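How to Run a Movie Quiz Night at Home

Pick a Thursday and keep it to 6 rounds. Anything longer drags, even with a good crowd.

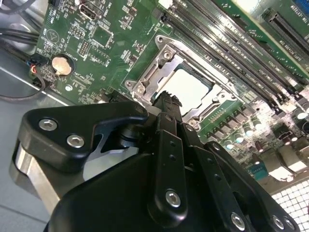
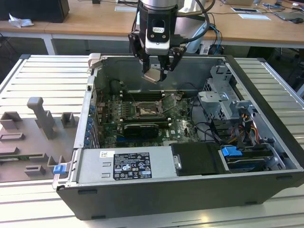
Start with the questions. Write 30 in all, five to a round, and mix eras so the older guests get a turn. Give each round one subject. For a science fiction round, a good opener is to ask each team to name a movie with a robot in it, one point per title. Put the heist round last - it's usually the loudest.

Read every question twice. Collect answer sheets before you give any answers out. Score ties with a closest-guess question, such as the running time of a long movie in minutes. Keep a spare one ready.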